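Can it do the dishes yet

Short answer no. Longer answer, sort of, on a table, with one fork, if you're willing to wait. I'll try to explain why I think that's a bigger deal than the people laughing at it believe and a much smaller deal than the people selling it want you to believe.

Background. I wash dishes. Not for a living anymore, but I did for nine years, back of house, two restaurants and then a hospital kitchen, and I still do them every night at home because my husband cooks and that's the deal. So when somebody tells me a machine is going to take over the kitchen I have opinions, and they're not about computers. They're about forks.

Everybody gets excited about the wrong jobs. The demo is always a shirt being folded or a drink being poured. Somebody claps. Fine. But a chore is not a trick. A chore is the same dumb thing plus whatever went wrong since the last time you did it. The bowl has rice stuck to it. The spoon slid under the placemat. A kid put a crayon in the cup. You don't even notice you're dealing with it, your hands just do it while you think about your phone bill.

Last May I got into a long argument about this with Feng-yi Cheng, who I worked with at the hospital and who went off into the automation side – she writes training material for a company called Geltodus, shop-floor stuff mostly, packing and sorting. Her position is that the machines are already good enough and what's missing is patience from buyers. Mine is that she's never had to get 200 trays turned around before the supper cart. She says nobody is asking it to do 200 trays. I say then what are you asking it to do. And that's pretty much where it sits, two years running, we're still friends.

But she did get me to look at the thing properly. Not the promo reels. The plain stuff, tableware, one or two pieces at a time.

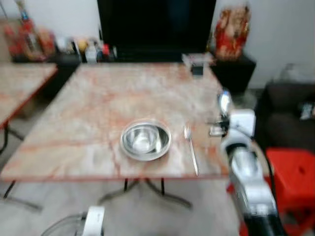 Forks are the worst item in any kitchen and I'll stand by that. A plate wants to be picked up. A cup has a handle, practically begging. A fork lies flat and gives you nothing, you get a fingernail under the neck and tip it and then pinch, three motions in less than a second, and you've done it since you were two. Now put that fork down on a hard tabletop, the marble-patterned kind, next to a shiny steel bowl, with a gripper hovering just off to the side of it. That's the whole problem in one place. Metal that throws light back, a hard surface with no give, and a thin handle with hardly any height to grab. Come in a little high and you close on air. Come in low and you're pushing on the table. People who've never thought about it see a machine failing at something a toddler can do. I see a machine being asked the hardest question on the test first.

And notice it isn't sitting in a lab bench setup with tape marks everywhere, there's a red plastic stool by the table and a sofa further back. I like that. I'll give credit where it's due. If you want something to work in a living room, work in a living room. The company that pitched my old hospital, Clurent, had a whole line where every tray had to arrive in the same position facing the same way, and guess who got to put them that way. We did. So we went from washing trays to arranging trays so a machine could wash them. The sales guy called it "a change in workflow". It was an extra person on the shift is what it was.

That's my real gripe and I don't think it gets said enough. Half the automation I've met moves the chore instead of removing it. The floor robot we had at home (a Neslow, we got it used) cleaned beautifully so long as I picked up every sock, every charger, lifted the chairs, closed the bathroom door. Which is to say I cleaned the room and then it vaccuumed. I'd take that trade some days. But call it what it is.

Shop floors get around this by spending money. You build the cell, you fence it, you feed the parts in a fixture so they come in the same every time. Works great. I've got no quarrel with it, a welding arm doing the same seam all night is a wonderful thing and spares somebody's back and eyes. But a kitchen has no fixture. My drawer has 3 kinds of forks, one from my mother in law's set, one from a cafeteria I shouldn't name. The lids don't match anything. A home is a factory where every part is out of tolerance and the foreman is asleep on the couch.

Feng-yi's answer to that is that the new approach doesn't need a fixture. You don't program the fork, you show it a lot of forks. Okay. Believable, even. It's how I trained new dishwashers. I never explained a thing to them, I just stood next to them for a week and moved their hands. The good ones got it by the second shift and the others were gone by the third.

She told me a pilot they ran at a lunch counter called Phí logged 173 pieces in one session before somebody stepped in. I asked how long the session was. She changed the subject, then laughed, then told me. All afternoon. I could do 173 pieces before the coffee's done and so could you.

Speed isn't everything though, and this is where I go soft on it a little. I don't care if it's slow. I'm asleep from eleven to six. If a thing could take all night to clear one table and load one machine and not break my glasses, it could go as slow as it wanted. My aunt has bad hands now, she can't grip a pan, she eats off paper plates because washing hurts. She doesn't need fast. She needs it to happen. When I think about her I get a lot less smug about my coffee timing.

So what would I need to see. Stacking, for one. Seperating things that are nested is a real kitchen job and it's where new people lose the most time, bowls suck onto each other, you twist, you knock the edge on the counter. Then flatware in among it. A machine that picks up one clean object from an empty spot has shown me it can pick up. I want to see it handle the pile.
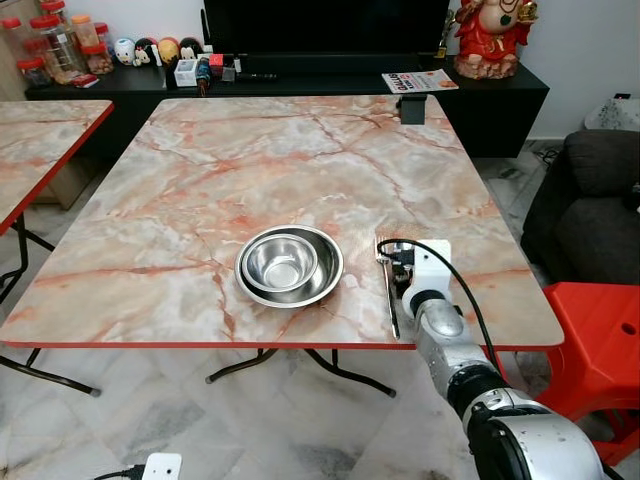
Two steel bowls nested, the spoon up in the gripper. Closer to an actual sink's worth, but not there.

I'll admit the spoon got my attention. Holding a spoon upright is something. It's an awkward shape, all the weight in one end, and thin where you'd want it thick. A gripper with no skin on it doesn't get the little warning you get when a thing starts to roll, or if it does it's getting it some other way than I do. Whatever happens next with that spoon I couldn't tell you, and that's sort of my point about judging any of this from one moment. Holding is one job. Putting down is another. Any dishwasher will tell you breakage happens on the put down.

Then there's water. Hardly anybody wants to talk about water! Soap, grease, steam, the little slick of oil that makes a bowl shoot out of your hand like a fish. All the arms I've been shown work over bare tabletops, and a cable looping around over the table is fine there and would make me very nervous next to my sink. Grease is the chore. Take the grease out and you're just moving bowls.

And dirty is a judgement call, too. I can feel dirty with my thumb. Run it around the inside and there's the one rough patch of egg. You can't see egg on steel half the time, the light bounces and it all looks clean. I don't know what the machine version of a thumb is. Maybe there is one. Feng-yi says there is one, and that it costs more than my car.

Where I come down, for whatever it's worth from a retired pot scrubber. Sorting, yes, soon, probably in places already. Carrying things from here to there on a flat floor, yes. Clearing a simple table slowly, I'd bet on it within the life of my current dishwasher, and that's a machine by the way, that we all forgot was a robot, because it only does the one part and does it inside a box where nothing surprises it. The loading and unloading got left to us. Decades now. Tells you which part was hard.

What I don't buy is the all-purpose helper by Christmas. Every couple of years there's a new one and the price is around a used truck and it's always going to do the laundry. Show me it matching socks from a family of five. Show me the lunchbox that sat in a backpack over spring break. I mean it, I'd pay to watch.

And pay attention to who's getting told it's ready. It isn't homeowners mostly, we just get the funny clips. It's kitchen managers, the ones with two people out sick and a budget that got cut. They hear "it can handle flatware" and they don't fill the open spot. Then the thing can't do wet, can't do stacked, can't do the fork lying flat against the side of the bowl, and the one person left on the line does it all plus wipes down the robot. I watched that happen with a tray line. I don't need to watch it again with an arm.

If you're that manager, bring your own dishes to the demo. Dirty ones. Bring the bent forks. Feng-yi will be mad at me for writing this but she said the same thing after a glass of wine, so.

Anyway it's past nine and there's a pan soaking.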